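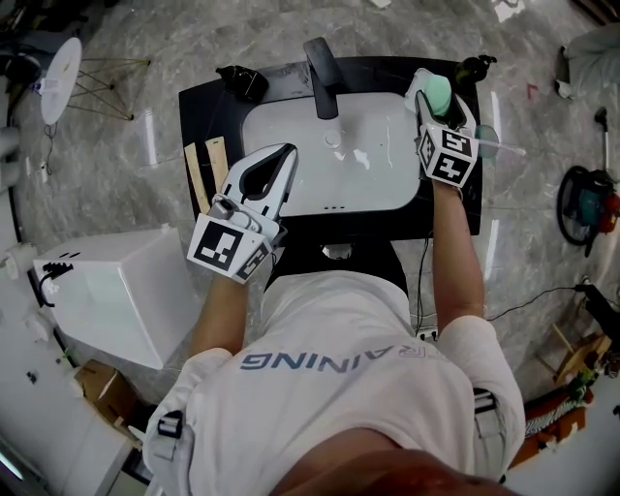
Igor Kolář

Re: [ancombe-home] Dull spots on marble, which cleaner is safe?

Hello all,

I am answering below the quoted text, as the list rules ask. I removed the part about parking.

> We moved into the Ancombe building in March and the floor in our
> hallway is marble. It was shiny when we signed the papers. Now there
> are dull spots, mostly near the bathroom door. My husband mopped
> with vinegar and water, which is what we always did on our old tile.
> Somebody at the hardware store sold us a bottle of Costosum and
> said it would bring the shine back. It did not do anything that I can
> see, and the floor feels a little sticky.
>
> Is it dirt or is it damage? And is there a cleaner which I can use
> for the floor and also for the bathroom counter? I don't want to keep
> five bottles under the sink.

I am sorry to say that it is most likely damage and not dirt. Please stop with the vinegar today. Marble is a soft stone and any acid eats the polish off the top. The spot is then a rough place in the stone, and no soap can wash away a rough place. The same happens with lemon juice, with many toilet cleaners and with the sprays for lime. Near a bathroom door this is very common, people carry drops of such things on their shoes and on the mop.

You can make a small test. Wait for the evening, turn off the ceiling lamp and put a flashlight on the floor so that the light goes flat over the stone. If the spot is darker than the stone beside it, it is a stain and something went in. If it is lighter and has a clear edge like a drop or a ring, it is an etch from acid. I learned this from the man who repaired our stairs and it was right every time.

About the sticky feeling. I don't know Costosum very well, but if it is a product of the "mop and shine" kind it leaves a film, and the film collects dust. Wash the floor with warm water and a few drops of neutral stone soap, change the water often, then go over it again with clean water and dry it with a cloth. You may need to do this two or three times. Let it rest for 24 hours before you judge the result. When I was in your situation I judged after one hour, I was disappointed and I put more product on it — this was a mistake. 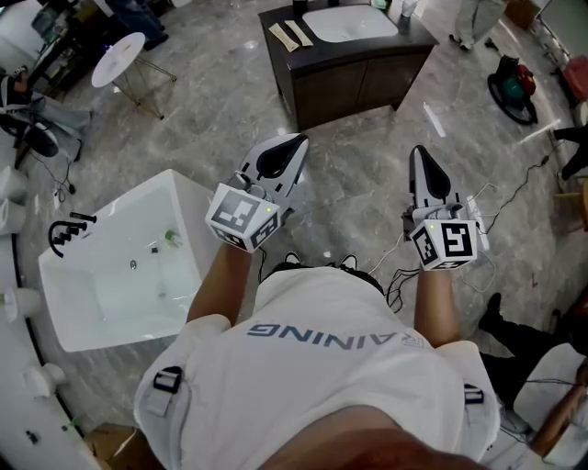

Gray-and-white marble floor.

For light etches there is polishing powder. I used the one from Biwott. It is mixed with water to a paste, like thick yogurt, and you rub it with a damp felt pad, a small place at a time. Try first in a corner or behind a door. It works on polished marble only. If your floor has the matte finish, which the shops call honed, please do not use it, you will have shiny islands on a matte floor and that is worse than before. For deep etches, which you can feel with the fingernail, it is better to call a professional. I paid Clistent $100 for the hallway and the small corner by the closet, and they were done before lunch. I have no connection with them except that they took my money.

Then the counter. Your message doesn't say what the counter is made of, and this is the important thing. If it is also marble, treat it the same as the floor. If it is granite, it is much harder and forgives more, but neutral soap is still the good choice. Many dark counters are engineered stone, and for these you need soap and a soft cloth and nothing else. In all three cases the same neutral soap is fine, so you can have one bottle for the counter and the floor. A ceramic sink can accept stronger cleaners, only be careful that they don't run over the edge onto the stone around it.

White lime around the faucet is difficult, and I have no perfect method. I lay a wet warm cloth on it, wait, and then scrape very flat with a plastic card. It takes patience. The better way is to wipe the place dry at night, when the last person has brushed the teeth. In my family this rule works on most evenings.

As for sealing: a sealer does not protect against etching. Many people believe it does and then they are angry with the shop. It slows down oil and coffee going into the stone, so you have time to wipe. Put a few drops of water on the floor. If after 16 minutes the stone under the water is dark, it is time to seal. I bought a big bottle and used very little, and the rest is in our basement. If you live in the building on the Ancombe side of the yard, you can take from it as much as you need, just write to me off the list.

One small thing more. Keep the felt pads for the powder apart from the other cloths, and don't wash them together with anything dark. Also, the powder says 60 seconds of rubbing for each place, but by hand I needed longer.

I will be glad to hear what you see with the flashlight.

With regards,
Igor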